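**Camico adds marble-pattern surface to Peltia bench line**

BUDSTEAD, March -- Camico has added a white marble-pattern tabletop to its Peltia packing bench, which is now sold in 4 finishes. The new top fits existing Peltia frames. Order code is 814.

Minimum order for trade accounts is 10 units. Nikolovski handles distribution and spare parts.

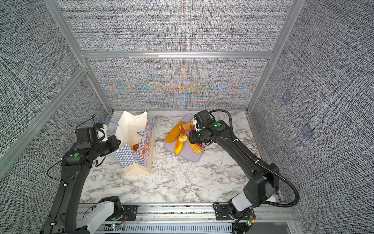
Peltia tops ship separately from frames and panels. Buyers matching a finish to an existing room should request a sample first. The veining is grey and black on a white ground, and it sits well against woven black-and-white wall panels and bare aluminum posts. Samples are cut to 100 mm squares.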